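December -- Dymphna Foley, Traleo Stores Guide

Section 3: Setting Up a Picking Bay with Shelving and Tote

3.1 Before you start

Assign the bay a number on the Zallonham stock sheet. The sample bay in this section is Bay 324.

1. Clear the floor beside the shelving. The tote must stand flat, with no part of its base on a cable or strap.
2. Check both shelf levels for damage to the rims and seams. Report damage before loading.
3. Place open bins on the upper level. Leave a hand's width between bins.
4. Place small boxed items on the lower level, grouped by type, with labels facing out where possible.
5. Place large cardboard boxes on the lower level with a hand hole facing the aisle.
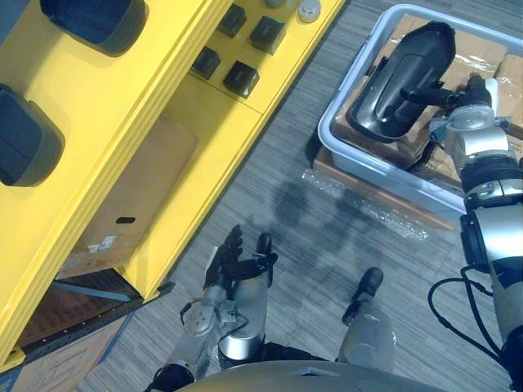
6. Keep round items behind the raised rim. If an item can roll over the rim, move it to a bin.
7. Set the tote within arm's reach of the lower level.

CAUTION: Do not pull a cardboard box out by its tape. Use the hand hole and support the base.

NOTE: Small black boxes are easy to miss under the upper level. Check behind the beam at each count.

3.2 Floor check

1. Walk the floor between the shelving and the tote at the start and end of each shift.
2. Pick up loose labels, tape and packing scraps.
3. Look along the floor at a low angle. Streaks in the gray covering are part of its pattern; raised edges are a trip hazard and must be reported to Darcy Hollis.
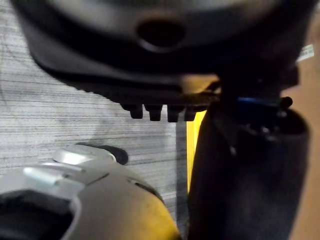 Fig. 3-2. Gray floor covering, close view.

4. Sign the bay sheet. Unsigned bays are not released for picking.

Related sections
Section 2: Receiving Boxed Stock
Section 4: Moving Full Totes
Czarnecka Label Codes

Last updated: December, 4 p.m.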